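The shop on the corner of Kerr Street does not have a sign you would notice from a car. It sells tropical fish, tanks, food and not much else. The owner has run it for 8 years and asked that we leave names out of this piece, saying customers know where to find the place and the rest of the town doesn't need to.

We met at closing time in July, with the filters running loud enough that we had to move to the back.

"I started with a used tank from a neighbor on Stornenska," the owner said. "It leaked. I had it on a dresser, and the dresser was ruined. My mother still brings it up."

The first job was at a garden center in Prusano, unloading pond supplies. The fish section was three rows of tanks behind the fertilizer, and the person in charge of it quit in the spring. "They asked who wanted it and I put my hand up. I knew very little. I read whatever the library had, and most of that was old."

What do people get wrong most often? The owner didn't have to think about it.

"They buy the fish the same day as the tank. I tell them to take the tank home, run it, and come back in a month. Some of them go straight to another store. I lose that sale and I'm fine with it."

The second mistake is size. Most beginners ask for a small tank because it looks like less work. "Small tanks go bad faster. You miss one water change and you're in trouble. With more water you have some time to fix it."

The largest tank in the shop holds 1000 gallons and takes up most of the north wall. It was bought from a restaurant called Lamari when the restaurant closed, and it came through the front window with the glass taken out.

"I wouldn't do that again," the owner said. "The floor had to be braced first. That cost more than the tank." 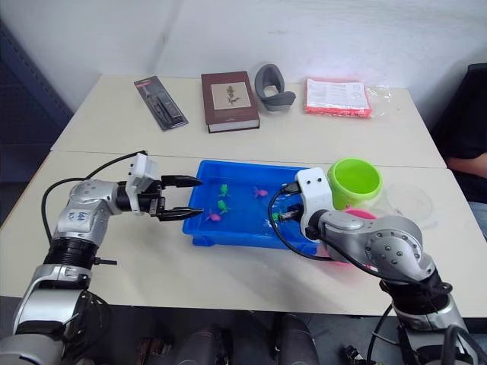
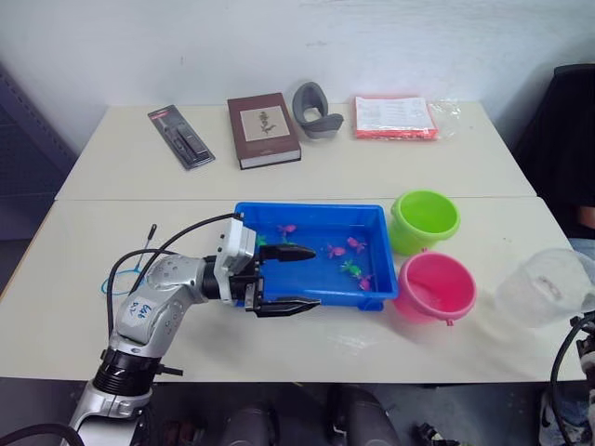

The blue tray on the white table.

Business is steadier than it was. Weekends used to carry the whole month, but now there are regulars who come by after work for food and plants. The shop also looks after tanks in 2 dental offices and a bank lobby, and that work pays the rent in the slow part of winter.

Would the owner ever sell fish online?

"I've been asked. I don't like putting them in boxes. Plants, maybe. Plants travel all right if you wrap the roots."

There are no plans for a second location. The lease has 3 years left on it, and the owner would like to renew if the landlord fixes the back door, which sticks in wet weather. After that there might be a part-time helper for the early mornings.

"I feed at six. Everybody in here gets fed before I have coffee. I'd like to sleep until seven once in a while."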